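Mikance Community Kitchen: progress report to the Hutapea Fund
1 Dec 2019

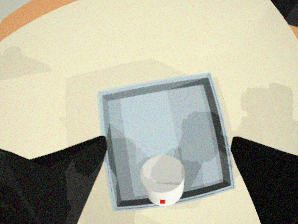
Image: a cup in a tray on a tabletop

Dear all at the Fund,

I hope this finds you well, and that you'll forgive me for running on a bit, as there is rather a lot to tell you since I last wrote in July!

We have now served 3,214 hot lunches from the hall on Modberg Street, against the 3,000 we promised you in our application. Mondays are still our busiest day by a long way (the bus from the Ruler estate stops right outside, which helps enormously) and the soup usually goes first, especially the lentil.

Your grant has paid for the second cooker, the new extractor and three months of Rohani Pangaribuan's wages. Rohani has settled in beautifully and has quietly sorted out our ordering, so we are throwing far less bread away than we were in the summer. She would like to start an evening cookery class after Christmas, and three families have already put their names down, before we've so much as printed a poster.

I should be open with you about the freezer. The one we budgeted for was discontinued, and the replacement costs more, so we have held that part of the money back until we can find a decent second-hand one. I'll write again before we spend it.

The hall roof also leaked in the October storms, and we lost two days while the landlord had it patched. Lunches went ahead as cold packed ones, and people were very kind about it.

Receipts are in the envelope with this letter. Do come and eat with us if you are passing, any weekday from noon.

With warmest thanks,
The Mikance kitchen team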